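Block assembly task, club project thread

gemach_fan
Nov 22, 2021
OK so our robotics club picked the furniture-style assembly task for the year and I'm in over my head, in a good way! The arm has to build a little thing out of white plastic blocks, and the tags on the parts tell it what's where. We've got 466 runs saved since September and the top piece is what keeps killing us.
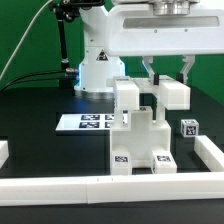
My rule is that you go straight down, slow, and you don't let go until the force reading settles. Half the team thinks I'm too cautious and wants to drop it from a hair above.

pacheco2
Half the team is right lol. We did 430 runs at Fondmont and slow was worse for us. The part jams at a tiny angle and then you're shoving the whole stack.

Olaia Paredes
Disagree with pacheco2. If it jams at an angle your tag pose is off and speed only hides it. Redo your calibration first, then argue.

gemach_fan
We redid it last night, Olaia! It helped some. The cube is my other headache.

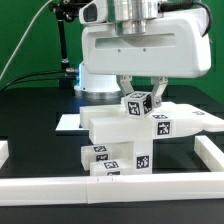 I want it done as its own step with a fresh look at the tags before the grab, and our coder wants one long motion to save time. Anybody tried both?

baminus
Both. Separate steps. One long motion looks great in a demo and then you spend a week on it.

pacheco2
I'd still go with one motion, but fine, look at the tags again first.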